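This site uses cookies to remember your preferences and to measure traffic. By continuing to use this site, you accept our use of cookies.

Category: Public Employment > Unions and Bargaining > Contract Ratification

Can a county put parts of a tentative agreement into effect before the members have voted?

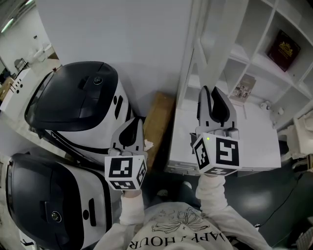

Posted September 21, 2021

I am employed by Kerkent County in the records division and belong to the general unit, which is represented by our local. The previous contract expired at the end of June. The bargaining team and the county announced a tentative agreement earlier this month, and the ratification vote will be held in October. The county board will vote after the members do.

Last week all employees in the unit received a memorandum from the personnel office stating that two items in the tentative agreement will begin with the next pay period. The first is a new health plan contribution, which rises by $24 per pay period for employee-only coverage. The second is a change to the notice required for shift reassignment, which goes from 15 days to four. The wage increase is not mentioned in the memorandum and would presumably wait for the board.

My questions are as follows:

1. May an employer apply selected terms of an agreement that has not been ratified?
2. If the members reject the agreement, is the county required to return the deductions?
3. Should an individual employee file a grievance, or is this a matter for the local?

I have read the expired contract and could not find a provision on the subject. The article on duration says only that the parties will meet to negotiate a successor. I have also written to my steward and have not yet received a reply.

3 answers

Answer 1 (marked as accepted by the person who asked)

The general rule in most states with a public sector bargaining law is that the terms of an expired contract remain in force while a successor is being negotiated. Wages, hours, insurance contributions and similar matters are mandatory subjects of bargaining, and an employer that changes them on its own during this period may be committing an unfair labor practice. The details differ considerably by state, and some states have no such law covering county employees.

A tentative agreement is ordinarily conditional on approval by both sides. Until that approval is given, it does not replace the earlier terms. There is one significant exception. The two bargaining teams may sign a side letter or memorandum of understanding allowing certain items to begin early. Insurance changes are a common subject of such letters where the plan year begins before the vote can be held. You should ask the local, in writing, whether a letter of this kind was signed, and request a copy.

With respect to your second question, a labor board that finds a violation can generally order the employer to restore the previous terms and repay employees for their losses. This is not automatic. A charge must be filed within the period set by state law, and that period may be as short as 90 days.

With respect to your third question, the union is normally the proper party to file a charge on a change affecting the entire unit. An individual grievance may still be advisable if you are reassigned on short notice, as the grievance deadline in your contract will run separately. Retain your pay stubs and the memorandum.

Answer 2

They did this at the Dellent Water District when I worked there. The local objected and payroll reversed it after two checks. I do not know whether a law was involved. Employees should vote no on any agreement handled in this manner.

Answer 3

The first answer is correct in general, but I would add a point concerning the shift notice. Some contracts contain a management rights article that gives the employer authority over scheduling "except as otherwise provided." If your 15-day notice appears in the contract itself, it is a negotiated term and should be treated in the same way as the insurance contribution. If it appears only in a department manual, the county may argue that it was free to change it, although past practice may be relevant.

I would also verify that the deduction has been authorized. In certain states an employer may not increase a payroll deduction without a signed form or a contract provision permitting it. The state labor department can usually answer that question by telephone.

Comment on Answer 3: The notice period is in Article 35 of the expired contract. I have now asked the local for any side letter. Thank you.

Related questions

Who is eligible to vote on ratification: members only, or everyone in the unit?
Findo Transit Authority: retroactive pay for employees who left before ratification
Does a probationary employee have the right to a steward at a meeting?
What happens when the county board rejects a contract the union has approved?
Jayasinghe School District: longevity steps during an expired contract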